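Gripper trials: your questions, answered (mostly)

9 min read

I get the same handful of emails every week about the gripper comparison, so I've put the answers in one place. If yours isn't in here, write to me anyway. I do reply, only slowly, and usually in the evening with a cup of tea in the other hand.

What are you comparing, exactly?

Two-fingered grippers, mostly, plus the bits that decide whether a two-fingered gripper is any use: fingertips, controllers, where you put the camera. The three I've spent real time with are the Broseck, the Moroz and the little Bramico. I've had a play with others but not enough to say anything fair about them.

The arms stay the same throughout. I bolt a gripper on, run the same set of jobs, write down what went wrong, take it off and bolt on the next. It's slow and a bit dull and I enjoy it enormously!

Who's behind it?

Me, and on the days when two pairs of hands are needed, Jirayu Phuthong, who wrote most of the controller code and is far more patient with it than I am. Guilan Lu did the first version of the scoring sheet and still tells me off when I fudge a mark. Any opinions in the answers below are mine, so please don't email the other two about them.

Which gripper should I buy?

Ah. Well, it depends what you want to pick up, and I know that's an annoying answer. If it's mostly rigid things with parallel sides, get the Broseck and don't think about it again. It closes squarely, it doesn't wander, and the mounting holes lined up with our flange first time (I nearly cried). If you're handling a jumble of household things of all shapes, I'd go for the Moroz, which has longer fingers and copes better with anything lumpy. The Bramico is the cheapest of the three and the lightest, and it's fine for a classroom, but the fingers flex when you grab something near the tips and you'll see it in your results.

How do you choose the objects?

I want things that are awkward in different ways. Thin handles are one sort of awkward, because there's very little to hold and the weight is all at the far end. Bumpy things are another, as the fingers touch in only a few places and the object can rock between them. Then there's soft stuff, slippery stuff, and things that roll away the moment you breathe on them. A lot of it comes from kitchen drawers and toy boxes. There are 48 objects in the full set, and a short set of 16 for when I only want a quick look at a new fingertip.

Please don't send me objects in the post. It's very kind, but the cupboard is full.

Do you run one arm or two?

Both ways. Single-arm runs give cleaner numbers, so that's what goes in the tables. Two-arm runs are closer to what people want to do with these things in real life, and they show up problems you'd never find otherwise — cables being the big one. A cable that behaves itself beautifully on one arm has a whole new set of things to catch on when there's another arm about.

I do all of it on a plain mat on a white table. It's nothing special, just a dull brownish colour that most of the objects stand out against.

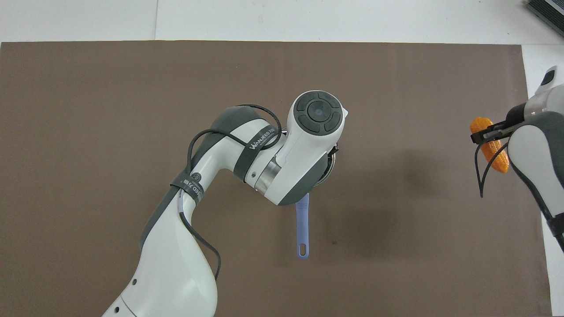

Last changed: Dec 13, 2023

What's the hardest thing to hold?

Utensils by the handle, still, by a long way. I thought it would be the toys. The orange corn cob gets talked about a lot because it's so knobbly, but you can get two fingers round the middle of it and it has some decent bulk to push against. A long narrow plastic handle gives you almost no room for error. Get the wrist angle a bit off and the whole thing twists as soon as you lift, and then you're chasing the other end of it about the place.

If you're setting up your own tests, put at least a couple of long-handled things in from the start. We didn't, and our early scores were flattering.

Why do you strap the cables to the arm?

Try it without! A loose cable will find the one spot where it can get pinched. We use plain black strap ties, the wrap-round sort, with WANJEED printed on them. I've no particular loyalty to them, any reusable strap would do. What matters is where they go and how much slack you leave between them. I like a generous loop over the upper link so the elbow can bend all the way without tugging, and I do the strap up firmly enough that it won't slide but not so tight that it squashes the cable.

It takes a few goes. Move the arm slowly by hand through its whole range before you let the controller loose on it, and watch the cable and not the gripper. You'll spot the snag.

The cables at the gripper end are a nuisance too. I haven't found a way of dressing them that I like with every gripper, so they tend to dangle a bit. The Moroz is the worst of the three for this, and the Broseck is the tidiest.

What controller are you using?

Wito, the ordinary release, with Jirayu's changes on top. Out of the box it was perfectly usable, but it liked to close the fingers at one speed whatever it was picking up, and I wanted a gentle approach followed by a firmer squeeze. That's the main thing we changed. The other is a short pause between closing and lifting, which sounds like nothing and made a bigger difference to the utensil scores than any fingertip I've bought.

I did try running each gripper with its maker's own software so I could compare like with like. It turned into three separate projects and I gave up in April. Everything since has gone through Wito.

Where should the camera go?

I've changed my mind on this twice, so take it with a pinch of salt. A high view looking down over the arms gives you the best sense of what's going on overall, and it's what I'd start with. Its weak spot is the last few centimetres. With the arm reaching down, the wrist housing sits right over whatever is being held, so you might see a handle poking out and have to guess at the rest. For spoons and spatulas that's maddening, as the bit you care about is so often the bit that's hidden.

A wrist camera sorts that out but loses the bigger view, and it's one more cable (see above). If you can manage both, do. If you can only have one, go high and plan your approach angles with the wrist in mind.

Watch your shadows as well. Ours are soft, with no hard edges across the mat, and I'd still like less of them. I once spent a whole afternoon blaming a gripper for missing things when the trouble was a desk lamp.

How many tries does each object get?

30 per gripper. I used to do fewer and the numbers jumped about so much from one session to the next that I couldn't trust them. If a try fails for a daft reason (I've knocked the table, the object was put down wrong) it's thrown out and done again, and I make a note of it. If the gripper drops the thing, that counts, however unlucky it looked.

What counts as a success?

Lifted clear of the mat, held still, put back down without being let go early. There's a half mark for objects that shift in the grip but don't fall. Guilan doesn't care for the half mark. I do, because a spoon that has swung round is still in the gripper, and for plenty of jobs that's good enough.

Can I have your raw numbers?

Yes, with pleasure. Email me and say which grippers you're after and I'll send the sheets. They're a bit scruffy — there are columns in there that only mean something to me — but I'm happy to explain any of it. I'd love to see yours in return if you run something similar, particularly if you disagree with me on the Bramico.

Do fingertips make much difference?

More than I expected. Over 9 sets have been through here by now and I'd put the good ones on a mediocre gripper sooner than the other way round. Something with a bit of give is the best all-rounder for bumpy objects. Hard tips are better for thin flat things, where the soft ones fold over and lose the edge. Clean them as you go. Dusty tips slip, and it creeps up so gradually you'll think the gripper's wearing out.

Is it safe to have my hands near the arms?

Not while they're moving under the controller, no, and I don't care how slow they're going. Stop the arm first, then reach in. When I need to guide an arm by hand I put it in the right mode for that, tell whoever's with me out loud, and only then touch it. With two arms on one table it's very easy to be looking at the one in front of you while the other sets off.

Are you going to test suction?

People keep asking! I would like to. I've got the cups and most of the fittings, but the pump is horribly loud and I share a wall. Possibly in the spring, if I can find somewhere to put it. Until then it's fingers only, and the next batch of results will be the Moroz with the longer tips, full set, single arm first and then the pair.

14 comments · 37 shares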